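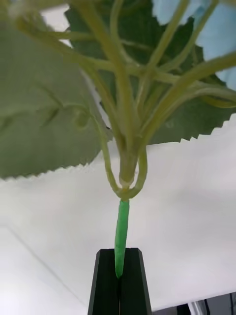

An artificial stem, with its green wrapping.

Notes from the Omside office, May 28, 2019

The plants in reception have been replaced again. Regular readers will remember that the last lot were real, that they came with a care sheet, and that the care sheet outlived them. The new ones are plastic and came from Feron, who also supplied the blinds. They need dusting. We have a rota for that, and I look forward to telling you how it went.

On to the move. As of April we have had the whole of the second floor at Prurow House, and most of you have now found it. A few have found the dentist, who has been very patient and would like us to put up a bigger sign. The sign has been ordered. It was ordered once before, but came back with Omside spelt with two m's, and is now propping open the door to the post room, where it does a decent job.

The kitchen is open. It has 2 kettles, one of which works if you hold the switch down, and a dishwasher that nobody has yet managed to offend. Mugs left in the sink overnight will be put in the cupboard over the fridge, which you need a chair to reach. Please don't stand on the chairs with wheels.

Parking is less cheerful. We have 5 spaces for the whole building, shared with the dentist and with Spahić, the tile people downstairs, whose van takes up one and a half of them. We asked if the van might be parked straight. They asked if we might stop wheeling the bins over their ceiling at eight in the morning. Talks continue – and the bins now go down in the lift after ten.

The heating has been looked at. The engineer spent most of a morning with it and reports that the thermostat by the window controls the meeting room, and the one in the meeting room controls nothing. Those of you who have been turning it up since we moved in may feel you've noticed a difference. Please carry on if it helps.

Finally, the old filing. Roughly 2,000 folders are still in boxes along the back corridor, and the fire inspector has views about them. If any have your initials on the lid, come and go through them before the end of next month. Anything left goes to be shredded, apart from the box marked Christmas, which contains Christmas.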